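Section 3: What couples asked for

Our team sold personalized cake toppers through a class storefront we named Kindar. Of the 60 couples who filled in the June survey, 19 wanted their dog on the cake. Two wanted only the dog. Our pricing model had no row for dogs, so Wulan added one.

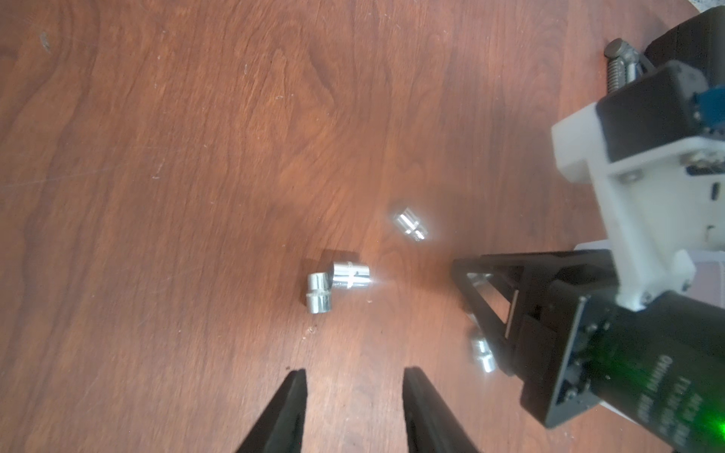

Photo: Kaja Žukauskas

Engraving was a separate headache. We allowed 200 characters on the base, and one groom submitted his vows in full — with footnotes. He got his initials and a refund of the difference.

Next term's group should set the limit at one line and settle the dog price first.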